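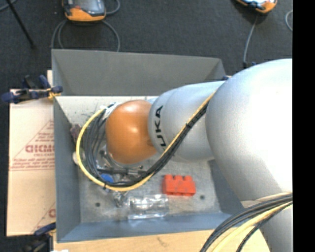
Zeyu Feng asks that the piano at Dristside be moved off the stage lift before the pre-concert inspection begins, as the lift cannot be rated with the instrument standing on it. Agreed. Items below assume the piano is on the fixed deck.

Stage and equipment checklist, big band series, February
Inspected by: Định Quan
Start: 2 p.m.

1. Bandstand risers, brass section
Legs locked, cross braces pinned.
Result: pass
Comment: Rear trumpet riser rocks slightly under load. Shim added. Recheck after sound check.

2. Riser edges and steps
White edge tape continuous. Handrail on the back row tight.
Result: pass with remark
Comment: Tape lifting at the trombone step. Replace before doors.

3. Piano
Caster brakes on, lid prop seated, lid hinge pins present.
Result: fail
Comment: One hinge pin missing. Lid to stay closed or come off until a pin is fitted. Feng prefers it off for the stride numbers.

4. Drum platform
Carpet fixed, spurs clear of cables.
Result: pass

5. Stand lights
28 lights on 2 circuits. Plugs and cords checked by hand and by eye.
Result: pass with remark
Comment: 6 cords have cracked sleeves — all on the reed side. Tagged and taken out of use. Spares are in the Trover case.

6. Vocal and solo microphones
Stands weighted, cables taped at crossings.
Result: pass
Comment: The clarinet solo position was moved downstage from last year's plot. Cable run re-taped to suit.

7. Display phonograph, lobby
Horn secured to cabinet, crank guard fitted, rope barrier in place.
Result: pass
Comment: Not to be played while the public is in the lobby.

8. Exits and aisles
Clear width kept on both sides. House capacity for this layout: 1,000.
Result: open
Comment: Record sales table is too near the left exit. Move it to the coat check wall and sign off here.

Open items: 2, 3, 8. Recheck at 5 p.m.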